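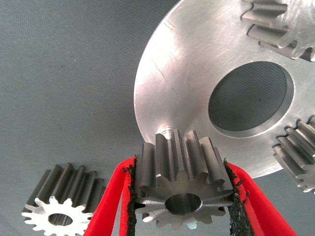

A steel spur gear held between padded gripper fingers near the rim of a plate with other gears mounted on it.

Maller rules

The Maller rules are a set of good-practice rules for the assembly of small gear trains by robot arms. They cover the fingers and pads that touch the gears, the order in which parts go on, the speed and force allowed near a mesh, and the point at which the robot has to stop and ask for help. The rules take their name from the Maller workshop in Drullach, where the first version was drafted as a set of bench notes by the engineer Joelle Saliba. The current edition, the second, dates from January 2019 and contains 64 rules in 6 parts.

For such a dry-sounding document the rules have a wonderfully lively history, and a loyal readership among people who put gears on shafts for a living. They are not law, and no one is certified against them. Shops adopt them by choice, in whole or in part.

Contents
1 Background
2 Scope
3 The six parts
4 Seat before mesh
5 The stop rule
6 Record keeping
7 Differences between editions
8 Reception
9 See also

Background

Putting a spur gear on a pin looks like one of the easiest jobs in a factory. A person does it with a little wiggle of the fingers, feels the teeth drop into place, and moves on. For a robot it is a beautiful, maddening problem. The bore has to find the pin, the teeth have to find the gaps in the neighboring gear, and both have to happen in nearly the same short stretch of travel. If the gear is tilted, it jams. If it is turned by half a tooth, it sits on top of its neighbor and goes no farther, and a robot that simply pushes harder will mark the teeth or bend the pin.

Saliba had been keeping notes on this at Maller for years, mostly in the form of complaints to herself. Her early pages deal with one gearbox, a planetary unit made by Brunner, and are full of detail that never reached print: which tray rocked on the bench, which batch of pins had a burr, how a fresh set of pads behaved in its first hour. A second shop, in Ostton, asked for a copy, tried the notes on a different gearbox, and sent them back covered in pencil. That exchange went on through several rounds, and the merged notes became the first edition.

The Ostton pencil marks are still prized by people who collect this sort of thing. Several of the best-known rules began there, among them the rule against regripping over the work and the one-line rule on lighting ("Light the bore, then light the teeth").

Scope

The rules apply to metal gears that can be held in a two-finger gripper and placed on a fixed pin, shaft or carrier. Spur gears get most of the attention. Helical gears have a short section of their own, with an extra rule about letting the part turn as it goes down. Bevel gears and worms are left out entirely, and so are press fits, where the force needed to seat the part is much greater than the rules allow.

Both fixed programs and learned control are covered. The second edition makes a point of using the same wording for either kind. A gear pushed too hard is damaged in the same way whether the push was written by hand or came from a trained model, and the limits are the same.

The six parts

Part A, Hands. Finger shape, pad material, pad wear and cleaning. The pads must be softer than the gear, wide enough to bridge more than one tooth, and replaced when bare finger shows through anywhere in the contact area. Loose grains or shreds from a worn pad count as dirt, and dirt in a mesh is a failed assembly even if the gears turn.

Part B, Parts. How gears are checked, laid out and picked up. Loose gears should lie far enough apart for both fingers to open around one without touching the next. The rules allow gears to lie flat or stand in a tray, but ask that all gears of one kind be presented the same way within a run.

Part C, Approach. Speeds, clearances and viewpoints on the way to the pin. The arm must slow down before the held gear is level with the top of any gear already mounted.

Part D, Mating. Force, tilt, rotation and search patterns. At 17 rules it is the longest part, and the one most people mean when they say "the Maller rules."

Part E, People and space. Guarding, cables, floor, reach, and who may be near the arm and when.

Part F, Records. What to write down, and how long to keep it.

Seat before mesh

The heart of Part D is a principle known as "seat before mesh." The robot first brings the bore onto the pin by a small amount, enough that the pin holds the gear in place sideways, and only then lets the teeth come together. The trick is lovely to watch when it goes well. With the bore started, all the robot has left to solve is the angle, and a slow turn back and forth will usually find the gap between teeth with hardly any force at all.

Where the pin is too short to allow this, the rules permit the opposite order, but with a lower force limit and a shorter search. Rule D7 covers the case in which a gear has to mesh with two neighbors at once, as often happens in a planetary carrier. It asks that one of the neighbors be left free to turn. A gear that must fit between two locked neighbors is to be treated as a separate job and tried by hand first.

The size of the turning search is tied to the tooth count. A full search covers one tooth pitch in each direction and no more, since anything beyond that repeats ground already covered. Readers new to the rules are often surprised by how small that motion is. On a gear with few teeth it is a visible twist of the wrist, and on a fine-toothed one it can be hard to see at all.

Part D also has a firm view on the grip itself. The fingers should press on the teeth squarely, on opposite sides of the bore, and the gear should be held low enough that the fingers clear the neighboring parts when it reaches its seat. Many failed placements blamed on the search turn out, on review, to be fingers touching something next door. Because the force sensor feels that contact too, the arm believes that it has reached the bottom.

The stop rule

Rule E1 is the first rule that new operators learn, although it stands well into the text. It says that any person who can see the arm may stop it, without giving a reason and without being asked for one afterward. The second half of the sentence was added at Ostton and is quoted more often than anything else in the document.

The rest of Part E is practical. The reach of the arm is to be taken with the gripper and the longest part attached. Cables are to be tied back or routed so that they cannot be pulled into a joint at any position the arm can take. Parts, tools and brackets are to be kept off the floor within reach, and people stay outside that reach whenever the drives are on, with covered feet.
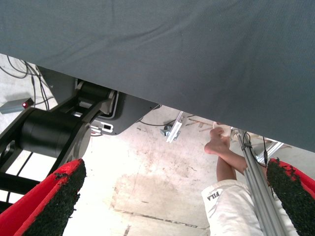 A separate rule deals with lead-through, the practice of moving the arm by hand to teach it a path. During lead-through a person is inside the reach by necessity, so the rules call for reduced speed, a stop control held in the free hand, and a second person who is watching and doing nothing else. The fingers should be empty for the first pass. Small shops have grumbled about the second person ever since the first edition came out, and the rule has survived every round of comments.

Start of work gets its own checklist. The operator walks the full reach before powering the drives, opens and closes the gripper once, moves each joint a short way in both directions, and looks at the pads from the front. The list is deliberately short enough to be memorized, and some shops paint it on the wall.

Record keeping

Part F asks for a log of every attempt, including the ones that worked. An entry gives the gear, the pin, the pad set in use, the number of searches, the peak force and the result. Results are limited to four words: seated, jammed, dropped, stopped. Comments go in a separate column.

The thinking behind the four words is explained in a note to the second edition, which draws on a run of 272 placements at the Maller workshop. In the original log for that run, the operators had used so many different phrases for a jam ("stuck," "hung up," "nearly," "sulking") that the jams could not be sorted from the drops. After the entries were reread and sorted again, 155 were counted as seated on the first search. The note is charming and well worth reading for the list of phrases alone.

Pad changes are also logged. This habit has proved one of the most useful in the whole document, as a slow rise in the number of searches can often be traced to a worn pad long before the wear is easy to see.

Differences between editions

The first edition set a single force limit for all gears. The second replaced it with a limit based on the width of the tooth, which suits small gears far better. It also added the section on helical gears, moved lighting from Part B to Part C, and dropped a rule requiring trays to be black. A set of corrections followed in November of the same year, mainly to fix the drawings of finger clearance in Part A, where two views had been swapped.

Rule numbers were kept the same wherever possible. D11 is empty in the second edition and marked "reserved."

Reception

The rules found their first readers among gearbox repair shops and teaching labs, and both groups still make up much of the audience. Teachers like Part D for its clear order of steps, and students tend to like it too once they have jammed a few gears of their own. Critics have pointed out that the force limits are cautious and can slow a line down, and that the text says little about two arms working together. Saliba has agreed with the second point and has described two-arm work as the natural subject of a third edition.

The phrase "seat before mesh" has spread beyond robotics and is heard among hobby clockmakers, who use it in much the same sense.

See also
Compliance (robotics)
Peg-in-hole problem
Planetary gear train
Spur gear
Lead-through teaching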